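Print this post | E-mail this post

I've been told a machine will be doing my housework "in about five years" for most of my adult life. My mother was told the same thing. So when Jomum put out another cheerful bulletin in November about robots that tidy up after the kids, I read it over breakfast on a Tuesday with my usual sour face, looking for the part where somebody picks up a shoe.

Shoes are my test. Forget folding towels, which every demo does, because a towel doesn't mind if you get it wrong. I want the heap by the door sorted into pairs and put under the rack, with the straps done up. Any four-year-old can do it (won't, but can). A shoe is stiff in one place and floppy in another, the straps flap about, and the second one is never lying the same way as the first.

To be fair to the people in Diltstead working on this sort of thing, they seem to have noticed. A good deal of the effort now goes into having a person do the chore with a gripper in each hand, over and over, so that a machine can learn from the recordings. Small black footwear with blue straps and green tabs, two fingers, a pale floor.

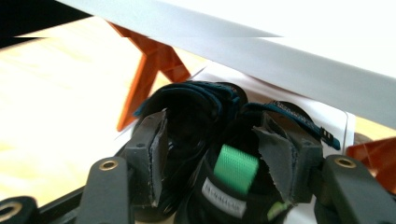
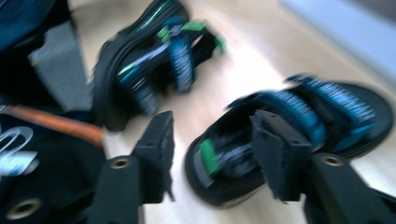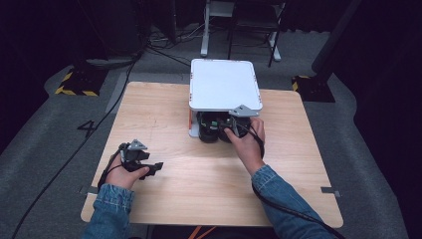 Shoes in the first, sandals in the second, and in the last the person working both grippers at the table.

Look at who is doing the work, though. It's a human arm in a denim sleeve. The clever bit - knowing where to pinch, how hard, when to give up and come at it from the other side - is still coming from the person. I'm happy to believe some of that rubs off on the software. How much, I'd like to see for myself, in a hallway with bad light and a dog in it.

The price doesn't help. Silteck has a home arm listed at $2,127, plus $29 a month for something called Do, and you need 2 of the arms before it can manage a buckle. Around $400 more gets you the stand. I could put in a very nice shoe rack for that and have change for takeaway.

Factories may get there sooner, I'll grant that. Same part, same bench, same colour of bin every day. My front hall has never been the same two days running, and I'll be picking up the sandals myself again tonight.

Print this post | E-mail this post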